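Coursework > Materials and Surfaces > Project Reports > Group 16

Glare and Cleanability of Glossy Work Surfaces in Shared Kitchens

Lụa Phan, Melquiades Jaramillo, Yến Lò
Supervisor: Ishbel Matheson

1. Background

Shared kitchens at Arnden use light, glossy tabletops in most rooms. Residents report that these are easy to wipe down but tiring to work at under ceiling lights. The project compared gloss level, reflected glare and residue after wiping for two finishes, referred to here by their supplier names, Skestano (gloss) and Cindumau (satin).

2. Method

Each finish was cut into 16 test panels. A starch and oil mixture was applied, left for 100 minutes and removed with a damp cloth under a fixed load. Residue was read with a reflectance meter. Glare was judged by seated participants at an illuminance of 3000 lux – well above normal kitchen levels – so that differences between finishes would be easier to rate.

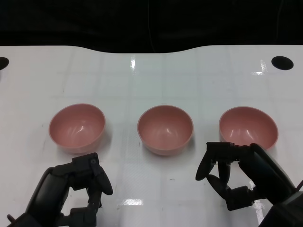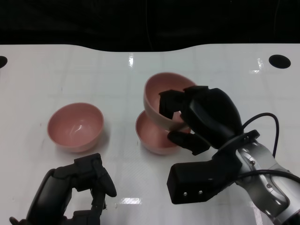
Fig. 1 (both views). Pink bowls on a glossy white tabletop, with reflections from overhead lighting.

3. Results

A total of 271 valid readings were kept. Residue was lower on the gloss finish for starch, but the two finishes did not differ for oil. Glare ratings were worse for gloss at every seat position. The satin panels showed faint cloth marks after repeated wiping, and these were not captured by the meter.

4. Limitations

Only one cloth type was used. Scratching was not tested, and worn gloss may behave more like satin. Room temperature was logged in September only.

5. Recommendation

Satin is suggested for seated prep areas. Gloss can stay beside sinks, where users stand.

Related reports
Drying Times of Dish Racks – Tươi Trương
Noise Levels in the Cui Building Laundry
Shelf Loading in Shared Pantries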